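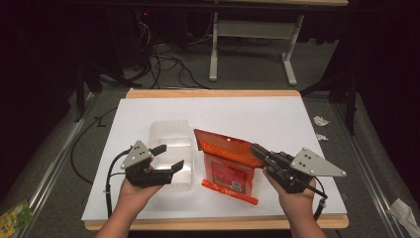

**To:** danbridge-kitchens list
**From:** Halina Jasińska
**Date:** Jan 6, 2020
**Subject:** Re: Decanting everything into clear tubs

Prunidmont wrote:

> Morning all. As promised, my plan for the shared kitchen. I want us to get rid of the packets altogether. Everything dry goes into a clear plastic tub, one tub per item, tubs stand in rows, and the packets go in the recycling the same day. I have priced up the Olteneo tubs and we would need 45 of them. You can see at a glance what you've got, nothing spills, nothing goes stale, and we stop buying things twice.
>
> I did my own cupboards in November and it took one afternoon. I honestly can't see a downside. If people are happy I'll put the order in at the end of the week.

I'm sorry to be the one who drags her feet again, but I'm not happy yet, and I'd like the order to wait.

My first trouble is with "you can see at a glance what you've got". You can see that you've got something white. Our top shelf has plain flour, self-raising flour, cornflour, icing sugar and whatever it was that Mrs Next Door left us, and in clear tubs they would be five versions of the same thing. The packet has the name on it. It also has the date, the cooking time, the allergens and the barcode, all of it printed by somebody whose job was to get it right. I don't trust a strip of masking tape to do that work, and I certainly don't trust my own handwriting on it after a year of greasy thumbs.

You'll say we can cut the label off and drop it in the tub. I tried that with lentils. The label worked its way to the bottom and stayed there until the lentils were finished, by which time I knew how long they took to cook.

Second, "nothing goes stale". Compared with what? A bag with a decent clip on it, air pressed out, keeps rice perfectly well. A big tub a quarter full is mostly air. And what happens when the new packet is opened before the old one is used up? In my experience people pour the new on top of the old and the bottom inch is never eaten. I would like to hear from anyone on the list who empties and washes their tubs every single time. I suspect it's a short list.

Third, size. Packets come in whatever size the shop feels like this month, and tubs don't. I measured the one sample tub you left on the side against the pasta we buy most. A 1,000 gram bag doesn't go in. You get most of it in, and then you have a tub and also a bag with a handful in it, so you've used twice the space to store the same pasta. Has anyone checked the others?

Fourth, the shelves. I make it 17 tubs across the two we can all reach, and that's with the toaster moved. Where do the rest live? If the answer is "stacked", then please think about who will be lifting three down to get at the oats.

I do accept the point about spills. The floppy refill pouches are a nuisance, they slump over and they won't stand behind anything. So here is what I'd do instead, for a good deal less money:

- Buy six tubs, all the same, with straight sides and no lids that need two hands.
- Use them as bins. Stand the packets up inside, label facing out, clipped shut. One for baking, one for pasta and rice, one for pulses, and we can argue about the other three.
- Decant only sugar and oats, which we get through quickly and which nobody mistakes for anything else.
- Look at it again in two months, and if I'm wrong I'll pay for the next six.

On buying things twice: I went back through the kitchen book. The doubles last year were nearly all tinned tomatoes and washing-up liquid, and neither of those is going in a tub.

One question I'd like answered before any money moves. When you did your own cupboards, what did you do with the half-used packets that didn't fit? You mentioned the afternoon but you didn't mention those.

I'm in the kitchen most mornings if anyone would prefer to disagree with me in person. Please bring a packet of something and we'll see how it fits.

Halina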